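Akande Puts Its Gripper Rules in Writing, and They're Good

Great news for anyone who works with hand-held grippers – Akande has released its good practice guide for recording sessions, and it's free to read! The 34-page guide was tested over 224 sessions at Brekomport and takes effect in December.

The rules are refreshingly plain. Wipe the finger pads before every session. Check that the marker plates are tight. Keep cables away from the jaws, and stop after 70 minutes for a real break. Shiny metal gets a chapter of its own, full of smart tips on reflections.

Grippers at work:

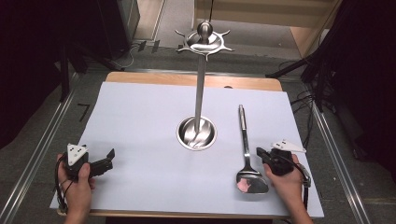
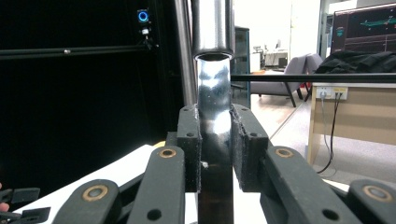
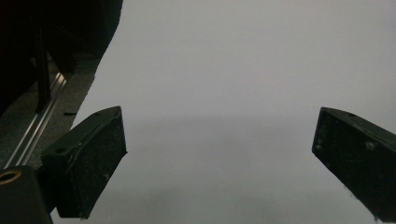
Ariter has already signed on, and Dramix plans to check its 2,180 older recordings against the new rules – a big job, and a very welcome one. Comments on the draft chapter about operator training are open until the end of the month.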